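Comparing Two Grippers for Bin Picking: A Bench Procedure

Print this page
E-mail this page

This procedure covers a side-by-side trial of two grippers on one arm, picking mixed objects from a metal bin. It assumes a working cell, a trained operator and a controller that can log each attempt. 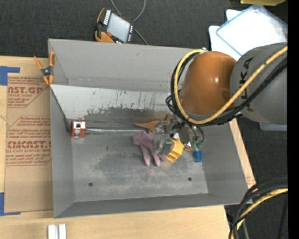

Olanrewaju Effiong wrote in to ask why the procedure does not start with the manufacturer's payload figures. Payload, he said, is the first thing any buyer looks at, and a gripper that cannot lift the part is out before the trial begins. He is right about heavy parts. For light mixed goods, the limits show up earlier, in finger clearance at the bin wall and in how the hose and cable bundle behaves when the wrist turns. Check payload on paper, then go to the bench.

What is being compared

Gripper A is the Plultarus parallel unit with stock fingers. Gripper B is the Plurkimik unit with the long finger set. Both were run from the same controller, with the same planner and the same approach speed. If you change the planner between grippers, you are testing the planner.

Before you start

Clamp the bin to the table. A fingertip that catches the rim will shift a loose bin, and every pose logged after that is wrong by an unknown amount. Mark the bin corners on the table surface so that you can check for movement between blocks.

Choose an object set and freeze it. Include at least one item from each of these groups:

– rigid, with flat parallel sides
– rigid, with angled or stepped faces
– cylindrical
– soft and able to fold, such as a glove
– thin and flat against the floor

The last group separates grippers faster than any other. Keep it in the set even if neither unit can pick it.

Step 1. Set the tool data

Enter mass, center of mass and tool center point for the first gripper. Do not copy values from the old tool and adjust by eye. Touch off against a fixed point from several wrist angles and let the controller solve for the tool center point. Repeat until the reported error stops improving.

Step 2. Route the cables

Move the wrist by hand, in teach mode, through the full range the planner is allowed to use. Watch the loops. Too little slack pulls on the fittings at the end of the range; too much will hang below the tool and drag over the rim. Fix the bundle, then run the range again at low speed. Ebuka Shehu wrote our cable checklist after an air line came off during the pilot run, and the retest at low speed is his addition.

Step 3. Set the collision limits

Model the bin walls as solid, with their true slope. A box with vertical walls is easier to enter but gives a false result: it either blocks good grasps near a sloping wall or allows the finger body to strike it. Add a margin of 3 mm on all walls and on the floor. Use the same margin for both grippers.

Step 4. Run in blocks

Do not finish one gripper and then start the other. Run 62 attempts, swap tools, run 62 more, and alternate. Lighting, camera temperature and operator patience all drift over a day, and alternating blocks spread the drift over both units. Empty and refill the bin at the start of each block. Tip the objects in from a tray; do not place them.

Step 5. Log every attempt

Record the following for each attempt:

– gripper and block number
– target object
– planned grasp pose
– finger opening before and after closing
– result: held, dropped, missed, or stopped by a collision limit

Log the stops as well. Halima Ugwu's first spreadsheet left them out, and the longer fingers looked much better than they were. A stopped attempt costs cycle time in production and has to count here.

Step 6. Read the results

Discard any block in which the bin moved or the tool data changed. After discards we kept 1,290 attempts from 1,431. Break the results down by object group before you look at the total. In our case the totals were close enough to be of little use. Gripper A was better on rigid items in the open part of the bin. Gripper B was better near the walls and on soft items, and worse on cylinders, which rolled out of the long fingers as they closed.

Common faults

Repeated misses on one side of the bin usually mean a camera calibration error. Recalibrate before blaming the gripper.

Drops that occur only on the lift suggest low closing force or worn pads. Change the pads first.

A finger opening that reads the same before and after closing points to a failed air supply or a stuck valve – check the pressure at the tool, not at the wall.

The Okafor test sheet used for logging has one column per item in Step 5 and can be filled in by hand if the controller log is not available. Bukola Balogun keeps the current version. The August revision adds a separate column for pad changes.

Print this page
E-mail this page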